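Iltora House, shared supported living
Monthly walk-round, July. Done by: Heloísa Nogueira, with Timo Kettler for the upstairs
Started 10 am, before the residents' meeting

FRONT DOOR AND HALL
Door closes on its own: yes
Visitors' book: yes, but two people signed in and never out. Timo to ask.
Hall light: OK
Coats on the radiator again. Moved.

KITCHEN
Fridge temp log: gaps. Please fill it in even when it's boring.
Food in date: one yoghurt, binned
Enough in for the week: yes, shop done. Genivaldo says the freezer bread is not enough, add 2 loaves.
Knives drawer locked: yes
Fire blanket: in place, tag readable

RESIDENTS' MONEY
Cash tins counted with each resident present: yes, all but room 17, who was out. Do it tonight
Receipts match the sheets: no. Anselmo Batista's sheet is short a bus receipt, he thinks its in his other jacket.
Bank cards held by staff: none, and keep it that way. Residents keep their own.
Rent and food money written down separately: yes, finally

MEDICATION
Cupboard locked: yes
Keys on the person in charge: yes
Charts signed: one blank at teatime, Ya-wen Yen phoned the surgery, dose was given, chart ammended and initialled
Returns bag: almost 10 weeks old. Take to chemist

BEDROOMS (with permission, knock first)
Window restrictors: OK except room 19, loose screw, reported
Call cords reach the floor: yes
Room 17 not entered, see above

OFFICE AND QUIET ROOM
Files locked away: yes
Phone list up to date: no, old social worker still on it
Desks and chairs: no damage seen 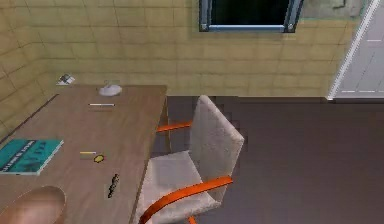 Desk and office chair, tiled wall behind

FIRE
Weekly alarm test logged: yes
Back exit clear: no, two bags of donated clothes. Moved while I stood there
Night staff know the meeting point: asked both, both right

TO DO
Screw in room 19 - Timo
Room 17 cash count - Heloísa, tonight
Returns to chemist - Ya-wen
Phone list - whoever gets there first, then initial here

Signed H. Nogueira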